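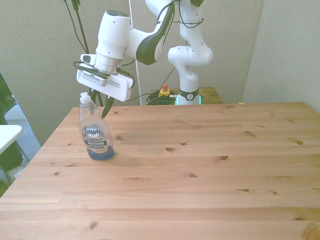 The arm at our Murnside lab, above a bottle of dish soap.

Software Developer, Grasp Planning (full time)

Calloway is looking for a developer to join our small team in Murnside. You will work on the planner that decides how the arm comes near to an object and where the fingers close. 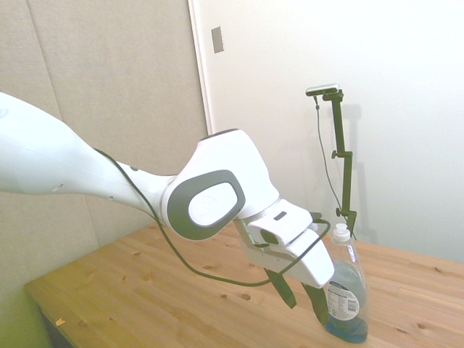
Most of the code is C++, with Python for the tests. You will share the work with Iulian Rusu (control) and Mei Ruiz-Ortega (perception). Clear plastic is still difficult for our depth software, and we want to improve this.
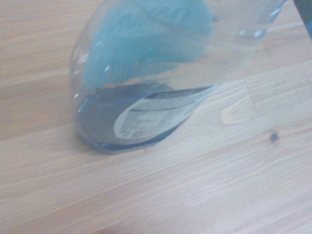

WHAT WE ASK

Two years of work with motion planning or similar. Good habits with code review. Written English; an accent is no problem, we have several.

The position is for 39 hours a week and starts in May. Please send a CV and one code sample to Myrtle Oyelaran, reference 476.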